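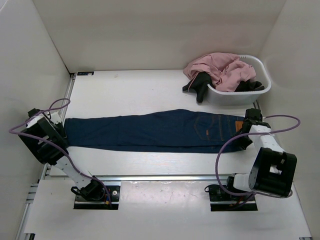 I spent most of last spring going to small claims court as a spectator, and then one morning as a plaintiff. My case was over a pair of jeans, or more exactly over a box of them that I paid for and never got. They were supposed to be dark blue, with tan-brown stitching on the back pocket and a brown-orange patch on the waistband. I had ordered 13 pairs from a reseller doing business as Akov, to sell at my table at the Randasness market. I paid by bank transfer. I know.

The listing said delivery in 4 days. After two weeks I wrote and got a polite answer with a tracking number. The number belonged to a package going to another state. I wrote again and got the same polite answer with the same number. After that, nothing.

I filed a police report first. The officer at the desk was decent about it. She took a copy of the listing, the transfer receipt and the emails, gave me a report number and told me it would probably sit. It is still sitting as far as I know. A prosecutor has to show that the seller meant to cheat me from the start, and one missing order doesn't show that. What I could do myself was sue for the money.

Filing cost me $50. You fill out a two-page form, name the defendant and say in plain words what you are owed and why. The name was the hard part. Akov is a trade name and you can't collect from a trade name, so I had to look up who had registered it. The registration pointed to a company called Zener Trading with a mailbox on Cárdenas Street. The clerk told me to list both, "Zener Trading, doing business as Akov." If I had filed against Akov alone I might have ended up with a judgment I couldn't use.

Then came service. I tried certified mail and it came back unclaimed. I paid a process server and he got it done on the second try, at the mailbox store, which my state allows if you follow up with a mailed copy. Check your own state on that – the rules are different all over.

The hearing was at 9 in the morning. There were a lot of us on the list, mostly landlords and security deposits. I had sat in on two sessions before mine and I'm glad I did. The judge asks short questions and wants short answers. People who started with how they felt got steered back to dates and receipts.

Zener didn't show. The judge still went through my papers, asked whether I had received any part of the order, and asked how I got to my total. I had added up to $200 for lost sales at the market and he took that out. He said I had no records to back it up, and I didn't. The price of the goods, the filing fee and the server's fee all stayed in.

So I have a default judgment. I do not have the money. The court doesn't collect it for you, and the next step is a bank levy, for which I need to know where Zener banks. My transfer receipt has the receiving bank on it, so that is where I'm starting. The levy form is another two pages and goes through the sheriff's office – separate counter, separate fee, closed at lunch.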